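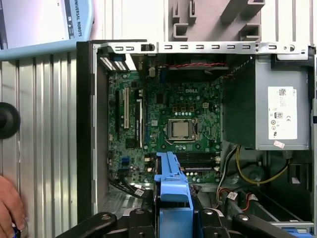 Old office towers as home servers – what are you running?

Search the forum Go Advanced

prullar_fan
Finally retired the noisy rack in my hallway and moved everything to an old Dell tower from a school clearance in Granau. I love this thing! Files, photos, the family calendar, plus Prullar for the music library (2,000 albums and it doesn't even blink). I paid 50 for it and my kids have already stopped complaining about the fan. So what is everybody else running at home, and what do you run on it?

Zoëga
Welcome to the club! Mine has been going since April and I keep finding new jobs for it. Recipes, a little weather page, a backup of my mother's email. Prullar took me an evening to set up because I skipped the part about folder names. Read that part.

grodstead_greg
I'll be the grump. Old towers are fun until you look at the power bill. A small fanless box does the same work and fits behind the TV. I'd never go back.

prullar_fan
Fair, but you can't put four big drives in one of those. And I get to learn stuff! When something breaks I can open the side and swap a part.

grodstead_greg
Four drives for what? Most people have one drive's worth of things they care about and three of blurry vacation pictures.

Zoëga
Greg, my blurry vacation pictures are precious to me.

Anyway, to the question of what you need: for files and music, almost any desktop from the last ten years or so will do. Put your money into the drives and a second copy kept at somebody else's house. My must-do list before you trust it with anything:

– fresh thermal paste
– a new clock battery
– an overnight memory test
– a look at the power supply label so you know what it can feed 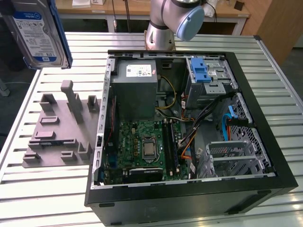

Þröstur Ásgeirsdóttir
I'd put the second copy first on that list, before the paste and everything else. I lost 1,234 scanned letters from my grandfather when a drive died, and the machine itself was in great shape. Now I mail a drive to my sister twice a year and sync the rest at night.

grodstead_greg
OK, that I agree with 100%. Fanless box or tower, have the copy.

prullar_fan
Ouch, so sorry about the letters. Ordering a second drive tonight. Does Prullar keep playlists in the same folder as the music, or do I have to copy those separately?

Zoëga
Separately. Settings, then Export. It makes one small file, so just drop it in with the rest.

Contact us | Copyright Grodstead Home Computing Forum | Back to top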